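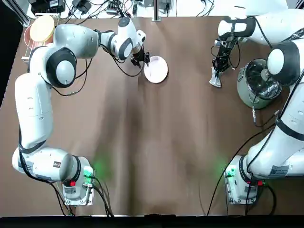
One of the work tables at Dosik, with a pot, a plate and a utensil in the right gripper.

The kitchen that never cooks

In a former textile building in Mernano, a small company called Dosik is collecting something that cannot be bought in a shop: examples of ordinary kitchen work. Each table has two white arms, a dish rack and a few pieces of tableware. Nothing is eaten here. What the company keeps at the end of a shift is recordings.

The person who guides the arms stands a little back and moves them through a task from beginning to end. One such run is called an episode. A learning system will later study many episodes of the same task and try to find what they have in common. For this, 300 episodes is the least the team accepts, and for difficult tasks they ask for 600.

I spent one day there in the spring and I expected it to be more quick. A good guide makes 19 useful episodes in an hour. The others are marked as failed and put in a separate folder, because the team believes they may be of use one day. Between two episodes the objects are moved by hand, sometimes only by the width of a finger. If the plate is always in the same place, I was told, the system learns the place and does not learn the plate.

The bowl is harder than it looks. Two grippers must come close to each other over a very small space, and the guide has to decide which one goes first. Some guides wait with the left arm and work with the right. Others do the opposite. Dosik keeps both ways, and at lunch there was a long discussion – friendly, but long – on whether this helps the system or confuses it.

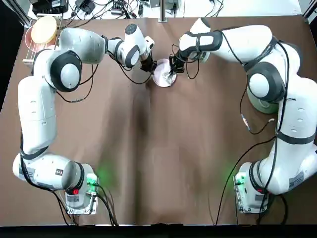 Who will use it

The recordings go to Jaber, a research group in Dradulbridge, where the training is done. The two teams speak every morning. Jaber asks for more of one thing and less of another, and the list on the wall in Mernano changes. During my visit the request was for slower movements near the rim of the dishes.

The first system trained on this material has been tested three times. It was able to repeat the simple tasks, but it hesitated when a dish was new to it. A larger test is planned for May, with tableware that the guides have not touched before. Until then the work in Mernano continues as usual, one bowl and one plate after another.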